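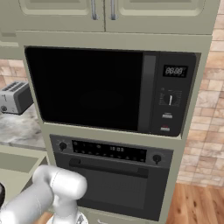
Wendy Hollis picks up on the second ring and says she has until her tea goes cold. She looks after one cell at Noldale, and only one, a kitchen arm that lives entirely in simulation. White arm, appliance tower, bit of counter. No grease, no cables. Still breaks.

"People think there's no maintenance," she says. "I've got a maintenance log. It's long."

The arm works in front of a built-in oven with a microwave over it. Setup starts at the base mount. Get that wrong in the scene file and every reach is wrong after. Then joint limits, then contact settings on the oven handle, which she calls the worst part by far. Too stiff and the gripper bounces. Too soft and the fingers sink right in.

"I did 400 resets on the handle alone in October. Same pull, same start pose. You change one number and go again."

The resets run on a tool called Drillik, written in house by Vidar Magnusson. It puts the arm back at its start pose and checks the joints before letting a run begin. Magnusson, who wanders into the call halfway through, says it used to skip the check. Bad idea. "The wrist would start a hair off and you'd lose the whole night," he says. A night is 1000 runs, sometimes 2000 if the machines are free. 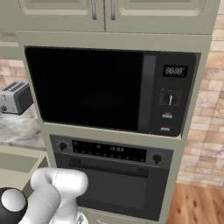

The arm at the oven in Hollis's cell. The clock on the oven panel reads what looks like 18:03.

What does a repair look like? Mostly reading. She opens the log, finds the first run that went strange and plays it back slow. Last big one was a wrist link whose collision shape didn't match the part you see on screen. It was hitting the cabinet with nothing touching, as far as anyone could tell.

"Two days on that. The fix took 5 minutes – I redrew the shape, saved it, done."

She keeps the old shapes in a folder called Jikel and wont delete them. Magnusson would like her to. They go back and forth on this for a while and I stop taking notes.

Any advice for somebody setting up their first cell? Change one thing at a time, she says. Write down what you changed. Look from a second camera before you beleive the first one.

Next job is the drawer under the oven. She hasn't started. The tea, she reports, is cold.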